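The Arm Did Not Take the Job. It Took the Easy Half.

Monday, December 30, 2024

The Murnby site of Karken put its first robot arm on the kitchenware sorting line in March. The line handles returned goods: plates, mugs, colanders, toy food sets, small appliances. Before the arm, a sorter took each item out of a tote, looked it over, decided whether it could be resold, and placed it in one of 13 bins. The arm now does the placing and a share of the picking. I work on that line, on the technical side, and my view after these months is that management measured the wrong thing when it judged the change a success.

The number reported upward is items per shift. It went up. The number I would have reported is decisions per hour for each person, and that went up much faster. A mug with no damage used to take a sorter a few seconds and almost no thought. Those mugs were a form of rest. The arm is good at undamaged mugs, so it gets them. The sorter gets the chipped rim, the missing lid, the toaster oven with a bent door. An 8 hour shift made up only of hard items is a different job from the one people were hired to do, and the pay grade has not moved.

Trials for new items are run on a bench with props standing in for stock, and the sorters are asked to sit in on them.
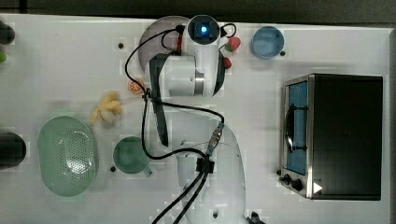 Sitting in is worth more than the company credits. A sorter knows that round, shallow things get grabbed at the rim and slip, and that items pushed close together need to be separated before anyone tries to lift one. The integrator, Koubek, writes this down and turns it into settings. The sorter goes back to the line. Knowledge that took years to build becomes a configuration file, and the person who supplied it is recorded in the project log as "operator present."

Some will say that this is how every tool has been developed. I agree, and I have no objection to the arm. Lifting small ovens out of deep totes was hard on shoulders, and I would not want that work given back. My objection is to the accounting. If a person's judgment is an input to the system, it should be listed as one and paid for as one.

There is also the matter of faults. The handling software, Tedard, stops the arm when its confidence falls below a set limit. A light comes on and a sorter clears the station. Each stop is short. The trouble is that stops arrive without any rhythm, so a sorter can neither settle into the inspection work nor leave it. The log for one week showed 101 stops at a single station. The report gave the total minutes lost by the machine. It had no column for the person who was interrupted 101 times.

Three changes would help, and none of them needs new hardware. Leave a fixed share of easy items in the human stream, even at some cost in throughput. Log interruptions per person and set a ceiling on them, as is already done for lifting. Put bench hours on the payroll as technical work, at the technical rate.

Karken plans to extend the system once the line passes 1,000 items per shift on a regular basis. The layout drawings for the next two stations are already out for comment, and the sorters have not been sent a copy. They should have one before the floor is marked.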